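I bought the Vernness floor bin in January, the mid-size one in dark grey, after years of tying shopping bags to a door handle. It was $40 from the Prellside shop and I've been living with it long enough to have opinions!

First up, it's a good size. A standard liner fits with a bit left over to fold down, and it takes a fair load of scrunched paper before I have to squash anything. The colour is forgiving too (scuffs don't show, and mine gets kicked a lot). It's light, so I carry it to wherever the mess is, and on a big sort-out day, with bags and clothes all over the floor, that's pretty handy. 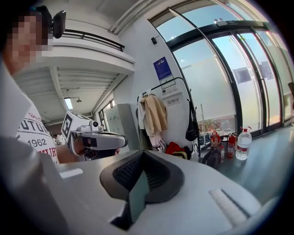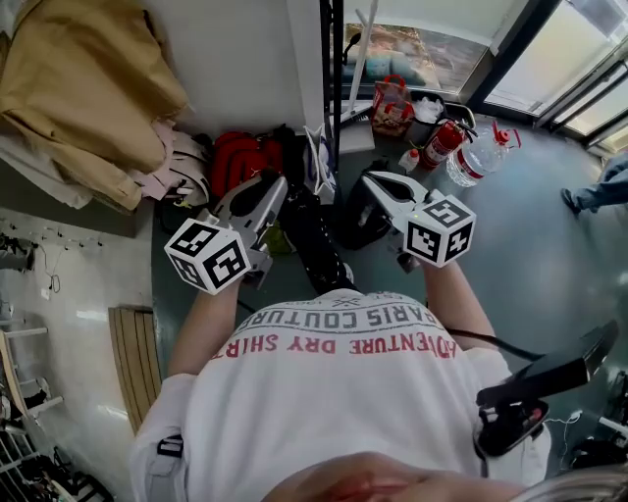 ## What I'd change

No lid! My friend Farzana bought the same one and says she doesn't miss it, but I would've paid extra. The rim is also a touch sharp where you lift it, and the sticker on the base took me some 14 minutes and half a bottle of eucalyptus oil to get off.

## Would I buy it again?

Yep, probably in the same colour. For paper and general rubbish it's great. For kitchen scraps I'd spend more and get the Rirnthorpe with the pedal.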